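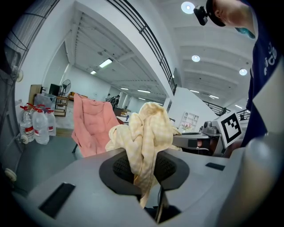

**Housekeeping Textiles, Unit 2: Handling and folding small cloths**
Zosdale course handout, revised 1st April

Scope: dish cloths, table napkins and light cleaning cloths, up to the size of a tea towel. Bed linen is covered in Unit 3.

## 1. State of the cloth

A cloth is classed by its state before any folding begins.

| State | Characteristics | First action |
|---|---|---|
| Flat | All four corners visible | Fold directly |
| Draped | One or two edges hanging free | Find a corner, lower to table |
| Bunched | Corners hidden, folds overlapping | Lift, shake, find a corner |
| Twisted | Bunched, with a rope-like section | Untwist before shaking |

A cloth lifted from near its middle falls into the bunched or twisted state. The free corners hang at different heights and one may form a long tail. Start with the tail: the lowest point of a hanging rectangular cloth is normally a corner.

## 2. Opening out

1. Hold the cloth at its highest point with one hand.
2. Take the lowest corner in the other hand and release the first hand.
3. Let the cloth hang from the corner. Turn it until any twist has run out.
4. Slide the free hand along one hemmed edge to the next corner.
5. Hold both corners apart at shoulder height and lower the cloth to the table, far edge first.

Do not pull on a twist. Loose weaves stretch on the diagonal and will no longer fold square.

## 3. Folding

Smooth from the center outward. Fold in half, hem to hem, then in half again across the first fold. Woven checks can be used as a guide: the lines on the upper layer should run parallel to those underneath. On pale cloths with a faint check, work in side light. Printed checks may be off the grain, so use the hem.

Accepted error at the corners of the finished fold is 2 mm for napkins. Cleaning cloths are not measured.

## 4. Stacking

Place folded edges toward the front of the shelf. Maximum stack is 40 cloths. Stacks for the Getis store carry a slip with the item code (napkins 214, dish cloths 2,178).

## 5. Practical work

Fold one cloth from each state in the table. Record the state, the number of regrips and the final corner error on the bench sheet. If a cloth slips back into a bunch during step 4, return to step 1 and enter it as a new attempt.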